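The first thing Jitendra Negi does when he gets to the Peltside shop in the morning is wiggle things. Cables, clamps, mounting plates, the works! I followed him for most of a day in September, and I don't think I saw him walk past a bolt without giving it a little twist.

The cell he looks after is called Urano, and it's a pretty simple setup once you get past all the black cable. There's a table between aluminum rails, and a pair of hand-held grippers, each with its own white triangular plate. You pick up the grippers, you do the job yourself, and the system records how you did it. Negi has logged 2390 runs so far (he keeps the tally in a spiral notebook, which I loved).

Most of the upkeep goes into the grippers. The plates work loose, so he checks the bolts every 8 runs, and he wipes the jaws while he's at it. If the jaws don't close evenly, he stops and starts the calibration over. I asked how often that happens and he just laughed.

Then come the test grabs, and he's picky about them. Floppy or round things are the worst, he told me, so those go first. 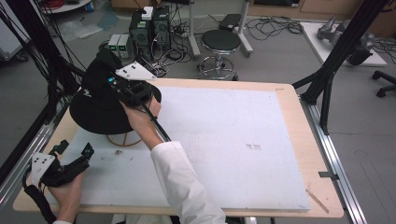

Cauã Prado, who wrote the recording software, wants 1000 clean runs before anyone touches the arm, and he means clean. One bad cable in the spring cost them a whole batch, and they didn't find it until run 1098. So now every cable gets a tug before lunch and another one after. I got to do the afternoon round myself, and I found a loose one on my second try!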